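Clerna releases version 2 of its Toncombe time-alignment tool

5 Jun 2024

Clerna has released a new version of Toncombe, its software for lining up camera video with gripper position data before the two are used to train control policies. The update replaces the fixed delay setting with an offset estimated separately for each recording. 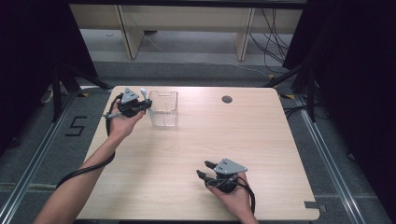
Toncombe 2 now treats the left and right grippers as separate data streams, each with its own clock. The earlier version applied one correction to both, an approach that lead developer Remedios Cordero said caused errors in two-handed work. With a hand-held gripper in each hand and a small clear container on the table between them, a late signal on one side can put a finger closing on the wrong video frame.

Clerna tested the release on 3,666 recordings made in May. The tool flagged 251 for manual review, compared with 338 under the old version. Ezequiel Cuesta, who maintains the file reader, said older logs will load without conversion. Support for live streams is planned but has no release date.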